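July 15, 2018
Bench notebook, chores project

Long day on lids. Writing this up before I forget which complaints belong to which task.

Background for anyone reading who missed the last meeting: Dunham wants a yes or no from us by December on whether an arm can take over the packing-out corner, meaning open tub, put thing in tub, close tub, move tub along. The Dutow brochure says yes. The Dutow brochure also says yes to folding towels, so I am starting from a low level of trust.

Morning. Re-ran the wiping task from last week with a dry cloth and then a damp one. Dry cloth is fine. Damp cloth grabs the table, the arm pushes harder, the cloth bunches up, and the arm carries on wiping with a knuckle. It reported success every time. I don't count that as a clean table and neither would my mother. Parked it until somebody gives the program a way to notice that the cloth is no longer where it thinks it is.

Late morning. Sorting small parts into bins. Better than I expected, I'll give it that. Slow, though. A person on the Dunham floor does a bin while talking about something else. We stood there with our arms folded watching it think about a washer. Gripped two washers at once a couple of times and dropped both in the same bin without any sign of regret. Note to self: the Urnon people claimed in their talk that this is a solved problem. Ask which washers they used.

Afternoon, lids. Plan was 48 tries with the square tub, same start position, no help from us. I want to be strict about "no help." Last time we were nudging the tub back with a fingertip between tries and then writing the try down as good. If you need a person standing there to nudge, you have a person standing there, and that person could put the lid on.

Rules I set:
Lid counts as picked up only if it clears the table and stays level enough to aim.
Lid counts as on only if the corners are down when I press on them and feel no give.
Tub sliding more than a thumb's width is a fail even if the lid ends up on.
Stopping and waiting for us is a fail. Dutow calls this "requesting assistance."

What I think is going on with the grasp: the lid is a flat thing lying on a flat thing, and there isn't much of an edge to get hold of. The round recess in the middle is the tempting spot and it's where the taught path goes. Trouble is the recess was never made to be a handle. A hand gets a fingernail under the rim without anyone having to plan it. Two fingers coming straight down don't have that move. I'd like to try sliding the lid to the table edge and pinching it there, the way you'd pick up a coin, but that's a new path and a new argument about how the tub gets found afterward.

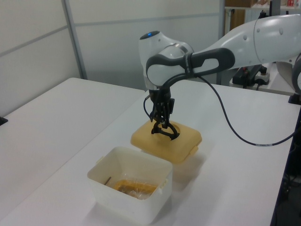

Second worry is force. Getting a lid lined up and getting it snapped down are separate jobs, and everyone quotes numbers for the first. Pressing down in the middle bows the lid and lifts the corners. A person goes corner, corner, corner, corner with a thumb. Four presses, each one in a new place, each one with a check built in because you feel it seat. I haven't seen any of the vendors show that part without a cut in the video.

We got through 14 tries before I called it. I changed the approach height partway through, so those don't make a fair set and I'm not going to put a percentage on them. The full 48 starts over from zero with the height left alone. Dumitrescu's write-up quotes 2000 cycles with no faults, and good for them, but reading the small print it's one lid, one tub, both clamped. Clamp my tub down and I could do it with a broom.

In fairness: it doesn't get bored, and it comes back to the same spot very well. If the tub were in a fixture and the lid stood up in a slot, I think this would work now. But then someone has to load the slot, and we're back to asking whose chore we took away. My guess is we'd swap one dull job for a slightly different dull job plus a maintenance contract.

To do
Print thin rubber pads for the fingertips, or find the old ones.
Ask Dunham how many tub sizes they really run. I was told one. I doubt it.
Tape marks on the table for the tub start position.
Write down the approach height this time, in this book, in ink.
Wiping: leave it alone until the lid runs are done.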